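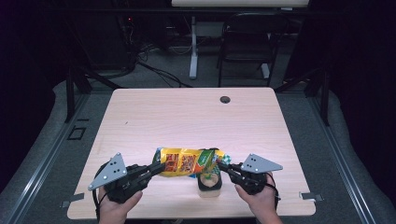
What should a plant budget for first when it plans to teach robots a soft-package handling task?
Hand-held grippers, spare finger pads and operator hours come first. The robot arms can be priced later, once the recordings show which packages the grippers can handle.

Clalach splits Hendholm equipment plan, moves hand-held grippers ahead of arms

10 Sep 2020

Clalach has revised the equipment plan for its Hendholm packing site and will buy hand-held grippers and recording equipment before it commits money to robot arms. The revised plan has 11 lines. The first part covers data collection and goes out for purchase this month. The second part covers arms, mounts, guarding and floor work, and will be priced in October.

The earlier plan treated the whole cell as one capital request. Under that version, arms and grippers would have been ordered together and the handling software trained on site after installation. The plant's engineering group asked for the change after quotes showed that the lead time on arms was longer than the time needed to record a usable set of demonstrations by hand. Ordering everything at once would have left operators with nothing to record on until the arms arrived.

The supplier for the first part is Alhassan, which will provide the Stultetti hand-held gripper in left and right versions. Two pairs are on the order. One pair is for daily recording and the other is held as a working spare, to be rotated in when the first is down for pad replacement or calibration. Cables, a recording computer and a table fixture are quoted as separate lines. Clalach had asked for a bundled price and dropped the request when it became clear that the bundle included a computer the site did not need.

Consumables

Finger pads are the line that changed most between drafts. The first draft had no entry for them at all and assumed they would last as long as the gripper. The current draft sets aside $300 for pads and adhesive over the recording period, with a further $200 for bushings and fasteners. Both amounts are charged to the operating budget, so a worn part can be replaced without a capital form.

Pad type has not been settled. Foam-faced pads are gentle on thin film but wear at the edges. Harder faces last longer and are easier to wipe down, at the cost of some grip on wrinkled or slick surfaces. The plan allows for both types during the first recording block, with the choice for the production gripper left open. Whichever face is chosen for production also has to be the one used in most of the recordings, or the opening widths and approach angles in the data will not match the tool on the arm.
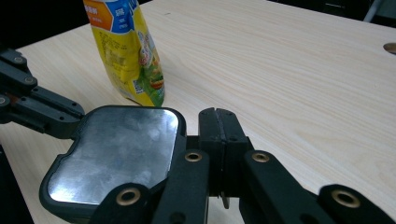
Gripper open in front of a yellow snack bag.

Test items are on the consumables list as well. Flexible packages crease with handling, and a bag that has been gripped many times behaves differently from one off the line. The site will draw bags and pouches from its own stock and replace them on a fixed schedule. Items with expired date codes are acceptable for this use and are to be kept in a marked bin away from saleable goods.

Labor

Operator time is the largest cost in the first part. The plan reserves 200 hours for recording and counts time spent at the table only. Setup, checking and file transfer are listed separately. That split was requested by the finance group, which found that an earlier trial at another site had reported one total and could not say how much of it was recording.

Two-handed work is the main reason the hours are high. A task in which both grippers hold one flexible package takes longer to learn than a single pick, and the early attempts are usually discarded. The plan assumes that the same operators will stay with the task throughout the block. Rotation across shifts was considered and set aside for cost reasons: each new operator would need a separate practice allowance.

Single-handed picks of upright bags and pouches will be recorded first. Two-handed holds follow once the discard rate has leveled off. The discard rate will be reported weekly, by package type, and is the figure the plant will use to decide whether the hours should be extended.
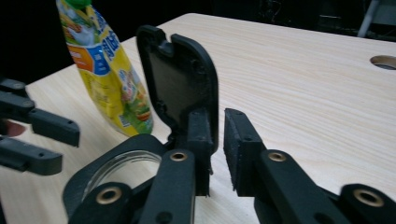 Capped pouch upright on the table, with a second gripper at left.

Space and fixtures

The recording table needs a clear floor area on all sides and a fixed position relative to the lights. Hendholm has set aside a room off the packing hall. No new flooring or power work is required for the first part. Cable management is listed as a low-cost item, though it was marked as required after a site review – loose gripper cables can pull on the hands during two-handed motions and can catch on the table edge.

The table height should match the planned arm cell. This was not in the first draft. If the heights differ, the recordings can still be used, but the camera views from the grippers will show more or less of the background than the arm will see in service, and extra recording may be needed to cover the gap. An adjustable table costs more than a fixed one. The site has chosen the fixed type and will set the arm mounts to suit.

Second part

Pricing for the arms will be requested from three suppliers in October. Each quote must state the payload with the gripper fitted, the delivery date, the mounting pattern, and the terms for returning a unit that fails acceptance. Service contracts are to be priced as an option and not folded into the purchase amount.

Acceptance will be based on the package types that were recorded in the first part. Types left out of the recordings will not be part of the acceptance test, and the purchase order will list the included types by product code. Any unspent money from the pad and bushing lines stays with the site until the arm order is placed.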